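Laying the table with less on it

18/03/2025

I have been trying to get our table things down to what we use. We moved to Drimdale in February and the kitchen has far fewer cupboards than the old one, so anything that only comes out at Christmas has gone into boxes or to the charity shop in Redthorpe.

The worst offender was crockery. I counted 16 bowls when I emptied the shelves, in five different sizes, and most of them had chips. I kept the dark ones. They are plain and deep enough for soup, and they stack without wobbling. Dinner plates I have left alone for now.

Placemats took longer. We had cloth ones for years and I was tired of ironing them. The ones I like now are round, black and big, so there is room round the bowl for bread or a spoon you have put down halfway through. On a pale wooden table they show up well and you don't need a cloth as well.

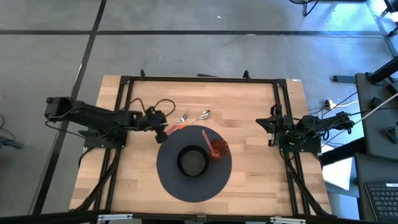 Round mat, black bowl, orange cup and the cutlery with coloured handles.

The coloured handles were a late change of mind. I had wanted everything plain, but a table that is all black and wood looks a bit glum in the evening. Red and orange cheer it up, and the cutlery is easy to spot in the bottom of the sink. I don't worry about the fork and spoon matching. If the handles are in the same family of colours it looks deliberate enough.

Where the cutlery goes depends on the meal. For a proper dinner I put it either side as my mother did. For soup or porridge I lay it above the bowl, or stand it in a cup in the middle and let people help themselves. The cup idea came from a café on the way to Redthorpe, which had one on every table.

Cups are the part I have changed my mind about most. Glass looks nicer, but we broke three in the move and one more the week after. I have gone over to plastic with a cut pattern on the side. The pattern gives you something to grip and hides the small scratches. Clear orange or pink is good with the black.

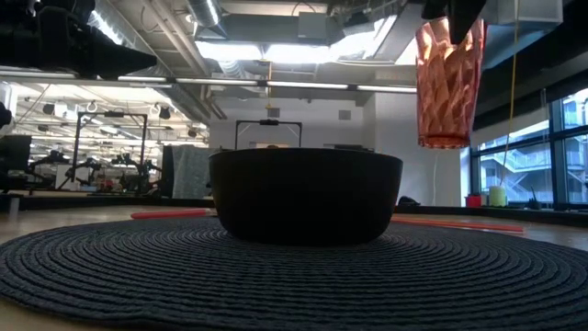

How do you clean a coiled rope placemat?
Shake it out first, then wipe it with a damp cloth and a drop of washing-up liquid, working round with the coils. Dry it flat, as they curl if you hang them over a rail.

I still need to find somewhere to keep the mats. They are too wide for the drawer, so at the moment they are on top of the fridge under the bread bin.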